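Project report: the right gripper that kept letting go
Brahim Metwally, robotics lab course, Ekville

So my half of the project was supposed to be the easy half. Fadwa Bennani took the training code, and I took the demonstrations, meaning I stand at a table with a hand-held gripper in each hand and move things until we have enough recordings. We planned on 300. I'd like to tell you about the 17 I had to throw out, and about the cable.

The task is simple. Pick up the wire basket from the table, move it, put it down. We called the whole setup Kulto because every project in the course needed a name and that one was short.

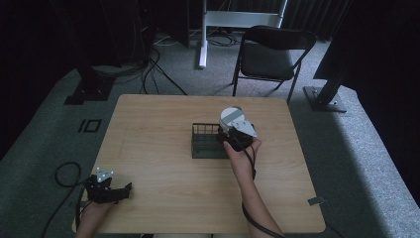
Right gripper over the end of the basket, left one waiting at the corner of the table.

The trouble started when I looked at the finger opening in the logs. Every so often the right gripper's reading jumped to fully open for a moment and then came back, even though I was squeezing the whole time. On the video the basket stays put in the fingers. In the numbers I've dropped it! A policy trained on that would learn to let go in midair, and the basket is metal, so that's a safety problem too if anyone has a foot under it.

My first guess was the software, so I bugged Fadwa for two evenings (sorry, Fadwa). She replayed the raw signal and the jumps were already in there before her code touched anything. Then I blamed the trigger spring. I took it out, looked at it, put it back, and got exactly the same jumps.

What I should have done first was just hold the gripper over the bare table with the fingers apart, leave the trigger alone, and wiggle the cable.

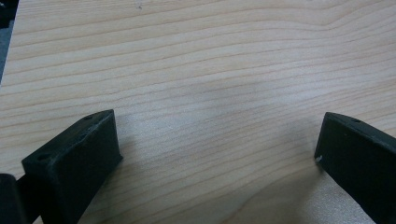 With the trigger left alone the reading ought to be a flat line, so I closed the fingers halfway with a clamp and tried again, and there it was — every time I bent the cable near the plug, the line spiked. The cable runs down along my forearm, and when I reach for the far side it gets pulled tight. The plug was working itself loose a tiny bit on each long reach. Our supervisor, Dr. Shehata, had told us to add strain relief in May. We did it on the left one and forgot the right.

The fix was a new plug, a tie on the housing and more slack at the elbow. I then did 40 long reaches on purpose and got no jumps. I also added a check that stops the recording if the opening changes faster than a hand can move it. It has tripped once since then, and that was me sneezing.

Still to do: rerecord the bad ones, and find out if the left plug is going the same way.

Comments

brolletti: We had this exact thing with our arm last year. Check the socket side too, ours was cracked.

Fadwa B.: It was three evenings.

m_oduya: Could you post the threshold you used for the stop check?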